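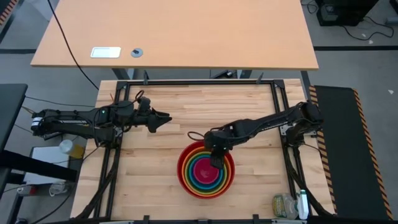 Nautiyal Planner, second edition: review

The Nautiyal Planner is a business planning kit for owners of small firms. It consists of a bound workbook, a set of spreadsheet templates and a short reference guide. The publisher says it can take a company from a rough idea to a plan a lender will read. I used it from January to April for two businesses: my own bookkeeping practice, Irndale, and a catering supply firm called Sodunetti, whose owner, Sarla Negi, agreed to have her numbers run through it.

Contents

The workbook has 87 pages in 8 sections. The first two cover the purpose of the business and its customers. Sections 3 to 6 cover pricing, costs, staffing and cash flow. Section 7 is a one-year calendar, and section 8 is a quarterly review form that can be copied. The paper takes ink well and the binding lies flat from about page 10 onward.

There are 17 spreadsheet templates. They open without errors in the two spreadsheet programs I tried. Cells meant for input are shaded gray, and formulas are locked with no password, so they can be changed by anyone who needs to.

Setup

Most of the setup time goes into the chart of costs. The template expects monthly totals under fixed headings. My accounting software exports by transaction, so I had to build a pivot table first. The guide mentions this step in a single line and gives no sample. Entering a full year of costs took an evening for Irndale and most of two evenings for Sodunetti, which has more suppliers.

Use

The pricing section is the strongest part of the kit. It asks for the time spent on each job, including unpaid time such as quotes and follow-up calls, and works back to an hourly cost. For Irndale it showed that one fixed-fee package was priced below cost by $1,680 a year. I had suspected a loss on that package but had put it much lower.

Cash flow is handled well for a business that invoices monthly. It is weaker for one that takes deposits. Negi collects half of each order up front, and the template books the full amount on the invoice date. We added a column to split the payment. The change worked, but the summary sheet did not pick it up until three formulas had been edited by hand.

The purpose section is too long. It runs to 14 pages and asks for a vision, a mission, a set of values and a personal statement, with a good deal of overlap among them. Negi filled in the vision page and skipped the rest. Nothing later in the workbook depends on the pages she left blank.

The quarterly review form is short and usable. It compares planned and real figures on one side and leaves the other side for decisions and dates. I have kept using it.

Compared with Ranari

I used the Ranari workbook last year. Ranari has a better staffing section, with separate lines for payroll taxes and part-time hours. Its pricing section is a single page and assumes a product with a known unit cost. A shop or a small maker would do fine with Ranari. A service firm will get more from Nautiyal.

Problems

The page references in the guide match the first edition and are wrong from section 4 on. The break-even template returns an error if any month has zero sales, so a seasonal business will need to enter a small placeholder. Support answered my email on this the next morning and sent a corrected file, but the download page still had the old one when I last checked.

Verdict

Recommended for service businesses with at least one full year of records. A new business with no cost history can complete sections 1, 2 and 7, and will have to estimate nearly everything in between. Download the templates again before starting, and check the break-even sheet with a zero in one month.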